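To: residents-list
From: Secretary, Clandden Residents' Association
Subject: Re: Kerbside organics: change to collection and caddy entitlements

Dear members,

The Association has received a number of enquiries following the notice circulated by the Waste Services Unit in February, and the message quoted at the foot of this email is representative of them. With the permission of the correspondent, whose name has been removed, a consolidated reply is provided to the whole list.

The organics service will move to weekly collection across Clandden and the western part of Bilwood. General waste will move to fortnightly collection at the same time. Recycling remains fortnightly, on the alternate week. The two general routes have been redrawn so that organics and general waste bins are presented on the same morning where both fall due. Bins should be at the kerb by 6 am and brought in by the evening.

The change applies to 2,000 households in the first stage. A further 780 in Lumanlan will follow once the new transfer arrangements at the Mosero depot have been commissioned. Members in Lumanlan should continue to follow their existing calendar until they receive a letter addressed to the property. The stickers on existing bin lids will not be accurate during the changeover and should be disregarded.

Materials accepted in the organics bin are as follows: all food scraps, including meat, bones and dairy; coffee grounds; lawn clippings, prunings and weeds; and newspaper used to wrap or line. Tea bags are accepted only where the bag is paper. Plastic bags of any description, including those marked degradable, are not accepted. Compostable liners are accepted if they carry the Australian Standard mark and are of the type issued by the Unit. 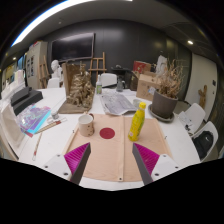 Newspaper is accepted in the organics bin. Plastic bottles go in recycling.

Bottles should be emptied before they are placed in the yellow-lid bin. Lids may be left on. Crockery, drinking glasses and ovenproof dishes are not recyclable at the kerbside in any form and should be placed in general waste, wrapped if broken. Terracotta and ceramic plant pots are treated in the same way. Potting mix may be emptied into the organics bin, provided it is free of stones and plastic labels.

Each participating household is entitled to one kitchen caddy and one roll of liners per half-year. The first delivery has been completed in Clandden, with the exception of 138 units in multi-dwelling buildings where access could not be arranged with the strata manager. Owners and tenants in those buildings may collect a caddy from the library counter on presentation of a rates notice or a tenancy agreement.

Households with a medical need, or with two or more children in nappies, may apply to retain weekly general waste collection. The Unit advises that 235 applications have been received and that each will be answered in writing before the new calendar takes effect. No additional charge applies to an approved application. A household awaiting an answer should not assume approval.

With respect to odour, which was raised in several messages, the Unit recommends that meat and seafood scraps be frozen until the evening before collection, and that a sheet of newspaper be placed in the base of the bin after each emptying. The Association has asked whether bin washing will be subsidised over summer. The Unit's position is that no such provision exists in the current budget, and the Association has requested that the matter be placed before council at its next ordinary meeting.

Missed collections should be reported directly to the Unit by telephone between 8.30 am and 4.30 pm. Reports made to this list are not forwarded.

Yours faithfully,
Secretary
Clandden Residents' Association

Original message:

> Dear Secretary,
>
> I refer to the February notice. It is silent on three matters. First,
> does the weekly green-lid collection apply to the units on the Bilwood
> side, or only to the houses? Our building has not received any caddies.
>
> Second, the old guide said that newspaper must go in recycling, and the
> new one appears to allow it in organics. Which is correct?
>
> Third, a fortnight is a long time for a red-lid bin in January. Has the
> Association made any representation to council about smell, or about
> the cost of having bins cleaned?
>
> I would be grateful for a reply to the list, as my neighbours have
> the same questions.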